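Osex Floor and Bench Marking Kit - six months in

4 out of 5. Would buy again, with grumbles.

Bought this for our bench cell at Histbridge after the last safety walk-round came back with a page of notes, most of them to do with people not knowing where to stand. You get red tape, stencils, a laminated rules card and a booklet on setting up shared bench work with two-arm machines. Paid 611 for the full kit. The Humisico one was 1,265 and as far as I could tell the extra goes on a nicer box and a login.

The booklet is the good bit. Short, 40 pages, plain English, written by someone who has stood next to one of these things. Main rules we kept:

Mark the floor before you mark anything else. Corners first, then short strips. No need for full lines, they only peel.
One object per gripper, and the other gripper stays open and empty until it has a job.
Soft items only for a first run of any new task. Sponge, eraser, cloth.
Cables checked by hand at every joint before power on. Every time, not every Monday or whatever.
Nobody leans over the bench while the arms are up. Obvious but people do.

Whiteboard wiping is our standard test task now, straight out of chapter 3. Cheap, harmless if it goes wrong, and easy to see from across the room if there is ink left. Draw something in a strong colour, curves are better than straight lines, and keep the board small so both arms can get to it.

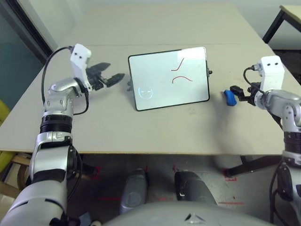 Wipe test at the bench, blue piece in the right gripper, left one open. Red tape on the floor below.

Tape itself - fine. Sticks well to our pale floor, came up clean when we moved a corner in March. Edges lift a bit where chairs get dragged over. I'd put a second layer on those bits from the start.

Stencils are poor. Thin, they curl, and the foot outline is far too small for our machine so we ended up marking the standing position freehand. Booklet says to trace round the feet as a fallback which works but then why sell me a stencil.

Rules card is OK. Text too small to read from the door. We blew it up on the copier and stuck that up instead.

One real gripe - the booklet says almost nothing about chairs and other clutter near the cell. Half a paragraph. The Hájek guide (free download, uglier) is much beter on this and gives you a proper clear-space check to do before each session. We use the two together.

Delivery quick, box a bit squashed, nothing broken. Refill tape is sold seperately and only in packs of 4, annoying if you just want the one roll.

Good for: small labs, training rooms, anyone starting from nothing.
Not so good for: big cells, or if you already have decent written rules and only need tape. Just buy tape.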